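Skerkavdale House Rules
Rules of practice for recording and labeling hotel-room tidying tasks
Maintained by Mogens Damgaard. Last revised Sun 8 December.

This is the README for the rules folder. It covers the nightstand tasks in the Skerkavdale set: wiping the top, moving what stands on it, and putting it back. If you came for the download instructions, they are in the other README, the one people read. 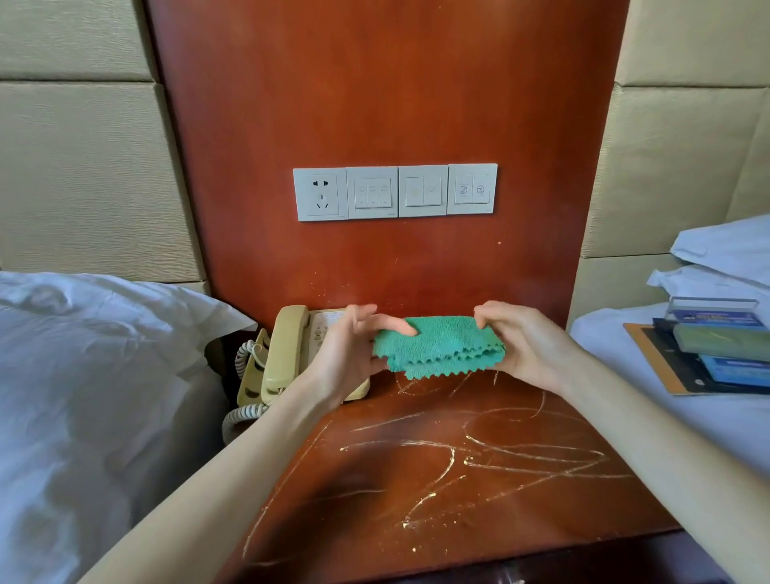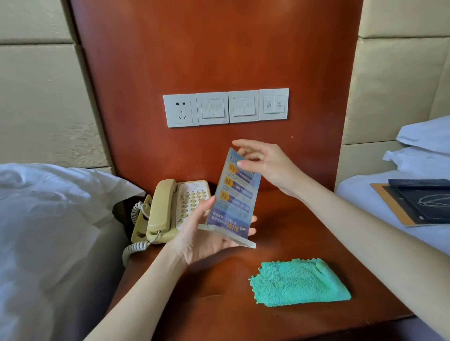 Nightstand tasks, twin room: cloth work and sign holder.

Why there are rules

Version 1 had none. We had a shared folder and a lot of trust. Two labelers looked at the same clips and one wrote "wipe table" while the other wrote "clean bedside surface, partial, see note." There was no note. The policy we trained on the result learned to hover over furniture in a concerned way.

Version 2 has rules. Most of them were written the day after something went wrong, and it shows in the order.

What is in the set

Egocentric video of people doing small housekeeping jobs by hand, with a text label for each step. The set has 22 task types, of which 4 take place at a nightstand. Each nightstand task has 200 episodes. Labels are in English. Text that appears on signs or printed cards is not translated and not transcribed.

Recording rules

1. Both hands start out of view or at rest. Starting halfway through a reach saves a second and ruins the episode.

2. Leave the room as a guest might leave it. Rumpled bedding stays rumpled. At Ernthorpe we once had a recorder who made the beds before every take, beautifully, and we had to throw the whole morning out.

3. Phones stay on the nightstand unless the task card says to move them. If you move one, lift the base and mind the cord. Do not drag it.

4. Fold the cloth before you use it. A rough fold is fine. We are not grading napkins.

5. Clear, then wipe, then replace. Wiping around a sign holder is a separate task (NS-3) and should be recorded as one. Do not switch from one to the other because you got bored.

6. If you put the cloth down to handle something else, put it where your next reach can find it. On the nightstand is allowed. On a pillow is not, and yes, this rule has a history.

7. Do not press wall switches. Do not press them to see what they do, either.

8. Scratches, scuffs and worn varnish are part of the room. Wipe over them normally. You do not need to scrub at a mark until it gives up, as it won't, and the labeler will have to sit through it.

9. One take, one task. If you drop something, pick it up and finish. Recoveries are useful and we keep them. Swearing is muted.

Labeling rules

1. Label what the hands do. "Lifts sign holder with left hand" is a label. "Decides to tidy up" is a novel.

2. A grasp begins at contact. A hand that is near an object, over an object, or clearly thinking about an object has not grasped it. Use "approach."

3. Name each hand separately, even when they are doing the same thing. Two-handed holds get both tags.

4. Transparent objects get the "clear" flag. Acrylic holders, plastic card cases and drinking glasses all count. Depth estimates on these are poor and we would like users to know before they file an issue.

5. Objects nearby that are not part of the task get "bystander." Do not guess at what is in a folder or whose it is.

6. If you can't tell whether the cloth touches the surface, use "contact unclear." It is a respectable label. In version 1 it was used twice, both times by Mogens.

7. Never label a surface "clean." The camera has no opinion on germs and neither do you.

Privacy and permissions

Every room is recorded with written permission from the hotel, and every recorder signs a release. No guests are present. Reflections of faces are blurred. If you find one we missed, send the episode number and we will pull it while we check.

Use on real robots

The Grotine arm is the only hardware we have tested against these labels, so treat anything else as an experiment. Our own rules for running a trained policy in a room are short: a person stands within reach of the stop button, the person is awake, and nothing breakable is on the nightstand for the first runs. Speed stays at the low setting until the policy has replaced a sign holder upright without help. After that it stays at the low setting anyway.

Do not run a policy from this set near a person in bed. We had thought this was obvious until an email arrived in May.

Known problems

Left-handed recorders are underrepresented.

The Yen labeling tool sometimes swaps left and right when a clip is reopened. Check the tags before you save.

Glossy furniture throws highlights that early labelers marked as spills. Most of these have been fixed.

Rule 6 under recording is still broken regularly.

Changing a rule

Open a request, quote the rule, and attach an episode that shows the trouble. Requests that only say "this is silly" are read with sympathy and closed. Changes apply to new episodes only, and old labels keep the rule version they were made under, which you will find in the rules_version column.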